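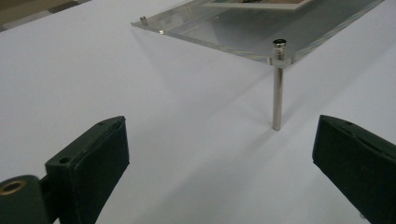 ¿Cómo sabe un programa dónde está un objeto?

Un robot no ve como nosotros. Su cámara le entrega números, y un programa llamado Zostari los convierte en formas y distancias. A esa tarea la llamamos percepción.

Los materiales transparentes son difíciles. El programa puede confundir un reflejo con un objeto, o no advertir que tiene delante una lámina.

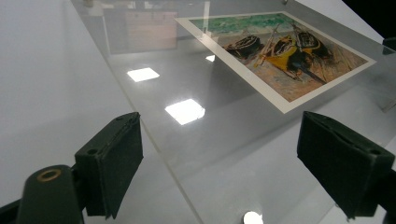
Para aprender, Zostari compara muchas tomas de una misma mesa. En junio estudió 409. En cada una, Tùng Lý señaló los bordes de la lámina y los del dibujo de las barcas.

Después trabaja el planificador

Cuando el programa conoce los bordes, otra parte, el planificador, busca un camino para los dedos de la pinza. Propone 40 caminos y descarta los que chocan con algo.
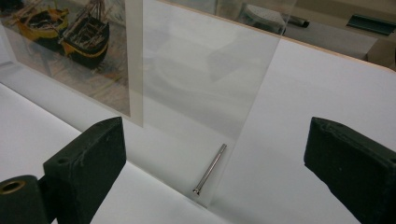

El control se ocupa de seguir el camino elegido y lo corrige muchas veces por segundo.

Palabras nuevas
Percepción: entender lo que capta la cámara.
Planificador: programa que elige el camino.

Texto: Cristóbal Saavedra. Área educativa de Fadatar.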